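This site uses cookies to improve your visit. Accept | Manage settings

Replacing a toilet roll

Stirkside guest rooms are to be checked for paper each morning by 10.30. Any roll with fewer than 285 sheets remaining should be moved to the staff washroom and a new one fitted.

Remove the old roll and wipe the holder with a dry cloth. Lay the new roll on its side and free the first sheet with care.
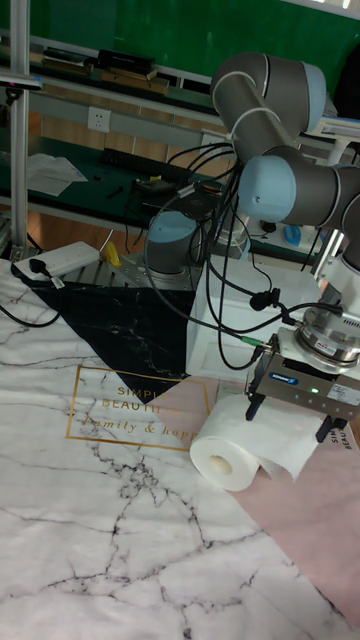
Roll on its side, with the loose end free.

Slide the roll on to the holder so that the paper hangs at the front. Leave 5 cm of paper showing and fold the corners under. Spare rolls are kept in the linen cupboard.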